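Today I have finally changed how we set the table in the small dining room. I write it in a few posts, maybe it is useful for somebody with the same problem.

The problem: our table top gets scratched very easily. Forks, bowls, keys, everything leaves a line. We bought it second-hand in Tilberg and I would like to keep it nice some years more.

First I tried one big tablecloth. It was pretty for 2 days. Then soup. Then washing, ironing, and again soup. I don't recommend it if you eat at this table every day.

So now I use mats. I bought 4 from Fan and I had already a few older ones from Clastov. They are not the same weave, but the colours are near enough, all in the direction of beige and cream.

For cleaning I wipe them with a cloth and a little washing-up liquid, then I let them lie flat. Please do not roll them when they are wet, mine kept the curl for 7 days.

Small spots I leave for the evening. If they stay, they stay. I have stopped to fight with every spot.

The room itself I did not paint again. I like the pink with the black and the cream, it is warm also in January. A lamp from Vanine will come later, when I have saved for it.

Two pictures from the room:

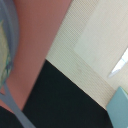
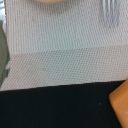 First one: the pink, black and cream. Second one: ribbed weave and dotted weave, with the fork at the top and one small brownish spot.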